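Trallell trims its used car warranty

Trallell has cut its dealer warranty on used stock from 180 days to 84, and calls the new cover "more focused". I'd call it shorter. The price to dealers stays put.

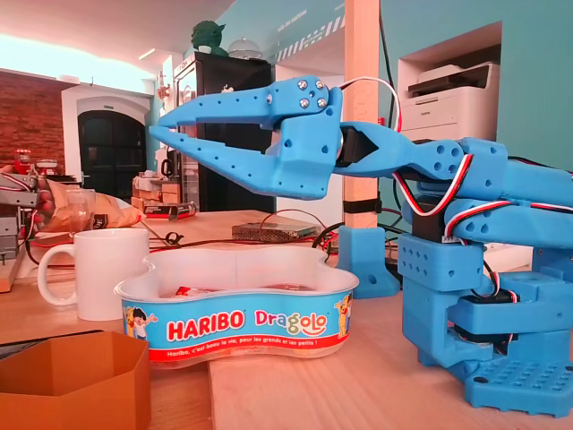

Hedegaard, which runs 22 sites, is staying with the scheme for now. Its buyers say most faults show up early - perhaps, but motors and moving joints don't fail to a timetable. Claims are capped at £2000.

Comments

Maham Abbasi: We left in September. No regrets.

exfleet: Who pays on day 85?

Related
Balis opens second van centre
Protano drops admin fees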